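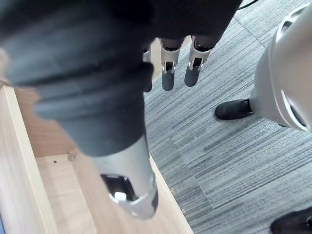 An open drawer in pale, honey-toned wood, beside the striped carpet.

Drawers that stick, and what to do about them

Several residents at Dunleavy have asked about the bedroom drawers since the weather turned damp, so this month's home notes deal with those. Ertuğrul Taşdemir from the Jendham repair bench went over the usual complaints with us, and most of them can be handled with a screwdriver and a vacuum cleaner.

Start by emptying the drawer completely. A drawer packed with sweaters or papers can sag in the middle, and the bottom panel then rubs on whatever is under it. Pull the empty drawer out as far as it will go and look along the top edges of the side panels. Shiny or dark patches show where it has been rubbing.

If yours runs on wood, rub a plain white candle along the bottom edges of the sides and along the runners. Do not use cooking oil. It collects dust and goes gummy by the end of the summer. If yours runs on metal slides, vacuum them first and wipe them with a dry cloth. Carpet fluff is the most common thing Ertuğrul finds in the slides of low drawers, and he says almost 4 in 10 of the pieces brought to the bench need cleaning and nothing else.

Check the screws next. Each slide should sit flat against the side panel. Tighten by hand, and stop when the screw is snug – a power driver strips the hole very easily in laminate. A stripped hole can be filled with a wooden toothpick and a drop of wood glue. Leave it overnight before putting the screw back.

Furniture standing on carpet often leans forward a little. Put a level on top of the unit. If the bubble is off, slide thin felt or cardboard under the front corners until the drawers stay shut by themselves. Tall units should also be fixed to the wall, and the bench has brackets at no charge.

When you refill the drawer, put the heavy things toward the back. Folded clothes stored on edge leave more clearance at the top than a flat stack does.

Replacement slides are kept at the Sestach Street storeroom. Measure the side panel from front to back before you go and bring the old slide with you if it is already off. The bench is open until 4 p.m. and takes loose drawers, but please leave the rest of the unit at home. Whole units can be looked at in your apartment in August – put your name and door number on the sheet by the mailboxes.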